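The scale at the Negussie yard read in pounds and printed to a paper strip. The grader tore the strip off at five in the morning and wrote the lot number on it in pencil. Then he walked the first row of the lot with a measuring stick and a flashlight.

The trees had come down from Puston overnight, baled and stacked butts out. The contract said 1,653 stems of Fraser fir, six to seven feet, No. 1 or better. The contract had been written in March, when the trees were still standing and the buyer had walked the block with a roll of tags. She had tagged every stem herself. The tags were yellow and carried the Linura name and a serial number, and they were stapled to the leader below the top whorl.

Grading is done on four things: density, taper, foliage, and handle. Density is how much light comes through from the side. Taper is the width of the base against the height, and for this species it should fall between 40 and 90 percent. Foliage is color and needle set. Handle is the bare trunk below the bottom whorl, one inch for each foot of tree, with an allowance either way. A tree in a bale shows only the handle. The rest has to be cut open and let down.

He pulled 6 stems, as the contract allowed, and cut the twine. He stood them against the fence to relax. Branches take a while to drop after baling -- longer in the cold -- and a tree judged too soon always grades narrow. He went inside to wait.

The office had a heater, a desk, and the Jomaton baler manual in a plastic sleeve. He filled in the top half of the inspection sheet. Species, block, date cut, date received, carrier. Under date cut, the shipper had written Thursday. He looked at it for a while and went back out.

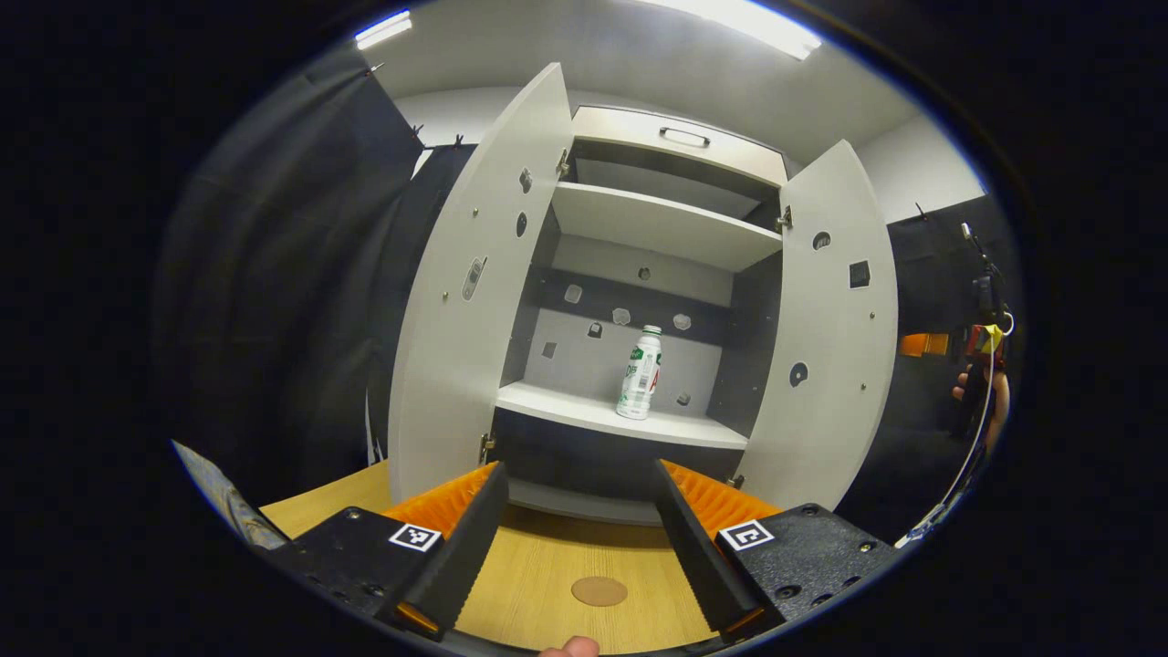 There is a test for a cut tree that needs no equipment. Take a shoot of this year's growth and bend it around a finger. A fresh shoot bends and springs back. A dry one cracks. If a moisture number is wanted, a sample can be clipped, weighed, dried in an oven, and weighed again, but the result arrives after the truck has gone. He bent shoots on all 6 trees. On four of them the shoots sprang back. On the other 2 they cracked on the second bend, with a sound like a match breaking.

He turned over the butts of the 2. The cut faces were gray, and pitch had set hard in a ring under the bark. The butts of the four were cream-colored and still gave a little to the thumbnail.

He checked the tags. The serials on the four ran in the upper part of the range. The serials on the 2 were both under 1,000. He went along the stack with the flashlight and read as many tags as faced out. The gray butts were low numbers and the cream butts were high numbers, and the crews had loaded them mixed, a row of one and a row of the other.

He called the buyer. It was not yet six and she answered on the first ring.

"They cut it twice," he said. "There's an early cut in here. Two weeks ahead of the other, maybe more."

"The sheet says Thursday."

"The sheet is right for the high numbers."

She asked what the grade was. He told her the grade was fine. Taper on the worst of them was sixty percent. Color was good, handles were trimmed square, and there was no adelgid damage that he could find. By the standard, every tree he had opened was a No. 1, the dry ones included, provided the needles held. He had run his hand down a branch on each, and a few old interior needles had come off and nothing else.

"So they pass," she said.

"They pass this morning."

He could hear a turn signal going on her end. She asked if a fresh cut on the butt would bring them back. He said an inch off the bottom would open the wood and they would take up some water. How much depended on how far down they had gone, and he had no figure for that without the oven. The lots they were going to had no water. They had wooden stands and a string of bulbs.

"I tagged those," she said. "The low numbers. I started at the bottom by the creek, where it was wet. I remember the mud."

He said that would be why. The creek ground froze last and the trucks could not get in there late, so a shipper with a bad road would take that block first and lay the trees up in shade until the rest were ready. It was common enough. Usually it went on the sheet.

"Can you split the load?"

"By tag. It'll take the morning and I need another man."

"Split it."

He wrote the time on the sheet and the words *held for sort*. On the line for remarks he put down the serials of the 6 stems, the bend result for each, and the color of each butt. He left the grade box blank. Outside, the trees against the fence had let their lower branches down, and he picked up the stick and measured them again.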